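Search this site Enter keyword Go

How to Test a Garment for Dye Bleed and Wash It Without Transfer

By Ayane Yokoyama
26/05/2022
2092 shares

Dye bleed is the release of loose dye from a fabric into water. Dye transfer is what happens when that dye settles on another fabric in the same load. The two are often treated as one problem, but they are handled at different stages. Bleed is found by testing before the first wash. Transfer is controlled by sorting, water temperature and the time wet items spend touching each other.

The procedure below applies to cotton, linen, viscose and cotton-polyester blends. It does not apply to silk or wool, and it does not apply to anything labeled dry clean only.

What you need

A white cotton cloth, undyed and already washed
A shallow white bowl
Liquid detergent for colors, with no bleach or brightener
A clean white towel
Cool and warm tap water

Step 1: Dry rub test

Pick a hidden area, such as the inside of a hem or a seam allowance. Rub the dry white cloth over it with firm, even pressure. Check the cloth in daylight. Color on the cloth at this point means there is dye sitting on the surface of the fiber. Deep reds, navy and black are the usual sources. Denim nearly always marks the cloth and should be treated as a bleeder whatever the later steps show.

Step 2: Wet rub test

Dampen a clean part of the cloth and repeat on a second hidden area. A result that is clean when dry and marked when wet is common with reactive dyes that were not fully rinsed at the mill. These usually improve after a few washes.

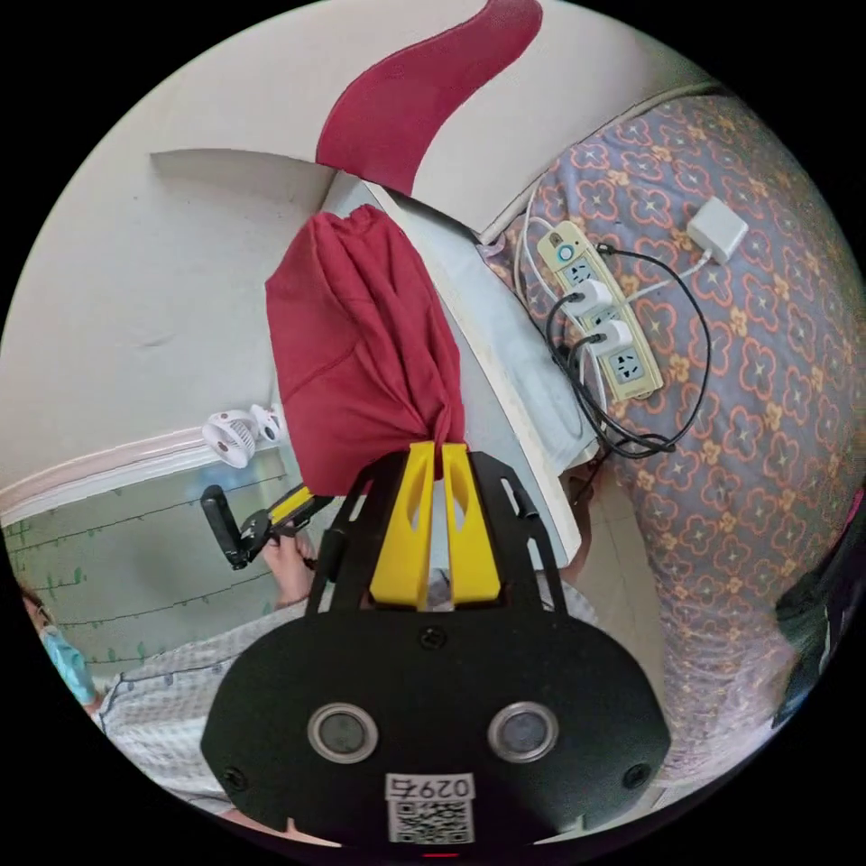 Masanobu Hayashi wrote in to say that the wet rub should be done with the detergent you plan to use, already diluted, as some garments hold their color in plain water and let go of it once a surfactant is present. He had a maroon pillowcase pass the plain water test and then turn a load of dish towels pink.

The point is correct. If the plain water result is clean, repeat it with diluted detergent before moving on.

Step 3: Soak test

Fill the bowl with warm water and a few drops of detergent. Submerge one corner or cuff and leave it for 30 minutes. Lift it out, press it between folds of the white towel, and look at both the towel and the water.

Clear water, clean towel: wash with similar colors.
Tinted water, clean towel: wash with similar or darker colors, cool.
Tinted water, marked towel: wash alone until the test is clean.

Record the result on a piece of masking tape on the hanger if more than one person in the household does laundry.

Step 4: First wash

Turn the garment inside out. Close zippers and hooks. Set the machine to cold, or 30 °C on machines with a Celsius dial. Choose a short cycle with a full rinse. Eco programs on some machines cut the rinse volume, and a low rinse volume leaves loose dye in the fabric. If the machine has an extra rinse setting, use it for the first two or three washes.

Do not fill the drum completely. Fabric that cannot move through the water will hold dye in the folds, and the folds print onto whatever is next to them.

Color catcher sheets pick up dye that is already in the water. They do nothing for dye moving by direct contact between wet items, so a sheet does not make an unsorted load safe.

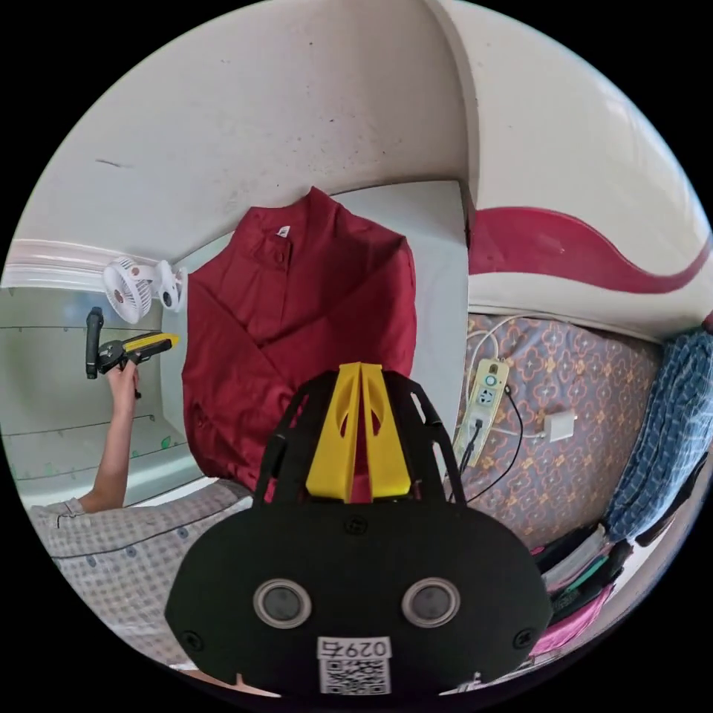
Remove the load as soon as the cycle ends. Most transfer found on light trim, contrast stitching and printed panels happens in the drum after the final spin, when damp layers are pressed together. A delayed start is fine. A delayed unload is a problem.

Step 5: Drying

Hang the item with space on both sides and keep it out of direct sun. Do not fold it over a painted rack or an untreated wood rail. Do not tumble dry any item in the same load that shows signs of transfer, as heat makes the mark much harder to remove.

If transfer has already happened

Keep the affected item wet. Rewash it alone with detergent and a full rinse. If the mark remains, soak it in an oxygen bleach solution mixed to the package directions, after confirming the care label allows it. Chlorine bleach should not be used on blends containing elastane.

Vinegar and salt are often recommended for fixing color. Neither one sets a modern commercial dye in a finished garment, and both can be left out.

Related
Reading Care Label Symbols
Hard Water and Gray Whites
Cleaning a Washer Door Seal
How to Remove Deodorant Build-Up From Cotton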